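Brallari busca operadores de teleoperación para la recogida de demostraciones de montaje

Publicado el 2025-01-19
Centro de trabajo: nave de Paiva
Plazas: 3
Jornada: parcial, turno de mañana o de tarde
Contrato: temporal, con posibilidad de prórroga

Qué hacemos

Brallari prepara conjuntos de demostraciones para entrenar brazos robóticos en tareas de montaje mecánico. Una persona maneja el brazo a distancia con un mando, hace la tarea de principio a fin y el sistema guarda los movimientos junto con lo que ve la cámara de la muñeca. Con esas grabaciones se entrena después un modelo que debe hacer la misma tarea sin nadie al mando.

El proyecto para el que contratamos se llama Plilmont y trata del manejo y la colocación de piezas metálicas pequeñas: piñones, arandelas, casquillos y ejes cortos. La coordinadora es Ivone Coutinho. Simone Toledo lleva la sala de grabación y será la persona a la que se dirijan a diario quienes entren.

El puesto

Cada operador trabaja en un puesto fijo con un brazo, una pinza de dos dedos y un tapete gris. Al empezar el turno recibe una hoja con la tarea, la posición de salida de las piezas y el número de demostraciones que se piden. Lo normal es un lote de 50 demostraciones por tarea. Los lotes de las tareas más cortas son de 100.

Las tareas de engranajes son las que más horas ocupan en esta fase. Se coge un piñón con los dos dedos, se levanta, se lleva sobre el disco metálico y se deja donde indica la hoja. Los dedos llevan una banda áspera en la cara interior para que el acero no resbale, pero si el agarre queda torcido la pieza gira al soltarla y la demostración se marca como fallida. Las fallidas también se guardan, con su etiqueta, y no se descuentan del sueldo ni de ningún otro cómputo.
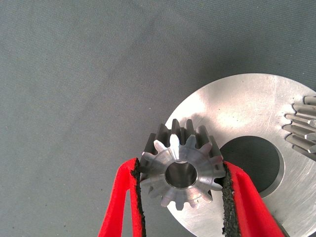
Tareas del operador

Colocar las piezas en la posición de salida según la hoja y variarla entre una demostración y la siguiente cuando se pida.

Manejar el brazo con movimientos continuos, sin tirones y sin pausas largas. Una demostración con el brazo parado a mitad de camino sirve de poco.

Etiquetar cada grabación al terminarla: correcta, fallida o para revisar. Si es fallida, se anota el motivo en una línea.

Repasar al final del turno las grabaciones marcadas para revisar, junto con Simone Toledo o con quien la sustituya.

Limpiar el tapete y las piezas, mirar el estado de las bandas de los dedos y avisar si están gastadas. El cambio lo hace el técnico de mantenimiento.

Qué pedimos

Buena coordinación entre mano y vista, y paciencia para repetir la misma operación muchas veces con el mismo cuidado.

Vista corregida suficiente para trabajar con piezas pequeñas en pantalla.

Español hablado y escrito. Las hojas de tarea están en español; algunos menús del programa están en inglés.

No hace falta experiencia con robots ni titulación concreta. Han trabajado bien en este puesto personas que venían de relojería, de costura, de verificación de piezas y de taller mecánico. Si tiene experiencia en alguno de esos oficios, indíquelo.

Qué ofrecemos

Formación pagada en los primeros turnos, a cargo de Tainá Falcão. Durante la formación se graban demostraciones de prueba que no entran en el conjunto final.

Pago por hora, igual en todos los turnos. No se paga por pieza ni por demostración.

Un descanso breve después de cada bloque de grabación, además de la pausa larga del turno. La silla, la pantalla y el soporte del mando son regulables.

Quien complete 300 demostraciones aceptadas podrá pedir el paso a tareas de inserción, que llevan un complemento de dificultad.

Datos personales

Se graban la posición del brazo, las órdenes del mando y la imagen de la cámara de la muñeca, que apunta a la zona de trabajo. No se graba sonido. Las demostraciones se guardan con un código de operador y el nombre no se entrega al cliente. Las condiciones completas se facilitan por escrito antes de firmar.

Cómo presentarse

Envíe un currículum de una página y unas líneas sobre los trabajos manuales que haya hecho, remunerados o no, mediante el formulario de empleo de la web de Brallari, con la referencia «Operador Plilmont». Indique si prefiere mañana o tarde. Malsha Bhuiyan recibe las solicitudes y contesta a todas.

A las personas preseleccionadas se les propondrá una prueba práctica en la nave: manejo libre del brazo durante unos minutos y, a continuación, una tarea sencilla de coger y dejar. La prueba no requiere preparación. Conviene traer las gafas que se usen para leer y llevar manga ajustada o recogida.

El plazo de solicitud termina el último día de enero.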